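May, notebook 8, varnish tests for the Olteanu order

Started 9:15. Mixed new batch of Veline matte with the Binalora thinner, 600 ml in total. The old batch from the back shelf has become thick again and I did not want to filter it a third time. Panel 1692 got two thin coats, panel 3615 only one. The smell is stronger than last time, so I kept the window open until lunch.

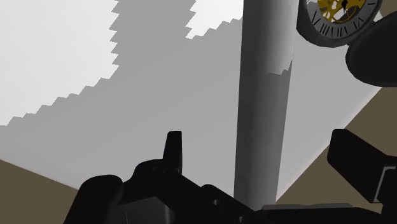

Drying goes slower on 3615, and I think the coat was too heavy near the corners. The difficult part is to judge the sheen by eye. Under the side lamp the border between shiny and dull on 3615 is uneven — it goes in small steps, like the jagged edge between the white and the gray on the flat surface in the picture. On 1692 the change is soft and I am satisfied with it.

Muthu Mudaliar asked if we can use the Trokham brush for the last coat. I would prefer to wait, it lost hairs in the primer and I had to pick them out with a needle.

To do: sand 3615 lightly, wipe, one more thin coat. Order thinner. Write the mixing ratio on the jar this time!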